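Home | Essays | Archive | Contact

Print this page | E-mail this page

The Planner Is Not the Problem

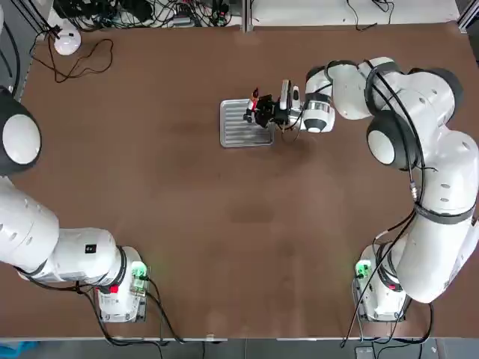

Every few months somebody tells me that motion planning is finished. The learned policy will handle it, they say, and the old stack of collision checks and waypoints can go in the trash with the fax machine. I have sat through the pitch from Flultiretti and the one from Flusodis, and I came away from both with the same question. Who is going to read the logs?

Take the job of putting a gripper over a metal tray and closing it on something. A classical planner fails at this in boring ways. It reports no solution, or it stops short, and you can open a file and find the joint limit that did it. A learned policy fails with great confidence. It goes somewhere. Ask why and you get a heat map.

The team at Dirthorpe ran 2662 trials last winter and reported the success rate to one decimal place. Fine. I wanted the failures sorted by cause, and there were 1074 of them under a single heading, "other." That is a large drawer to throw things into. My guess is that shiny metal accounts for plenty of it – depth cameras have always hated shiny metal – but a guess is all I have, and it seems to be all they have too.

I don't want to defend the old tools too warmly. The Dalen calibration package takes 6 separate config files, two of which disagree about which way is up, and I have lost entire afternoons to it. Two arms sharing one table make it worse. Each needs to know where the other one is, and a small error at the base is a big one at the fingertips. A policy trained end to end can sometimes soak up that error. I grant that much.

But soaking up an error hides it. Move the rig to another room, bump a mount, and the 600 demonstrations you paid for describe a table that no longer exists. You can collect more, of course. The vendors would be pleased if you did.

So before the next demo video, I would like to see a decent replay tool, with time stamps that match across the cameras and the joints. It would make a dull video – I would watch it twice.

Back to top | Contact the author | Copyright, all rights reserved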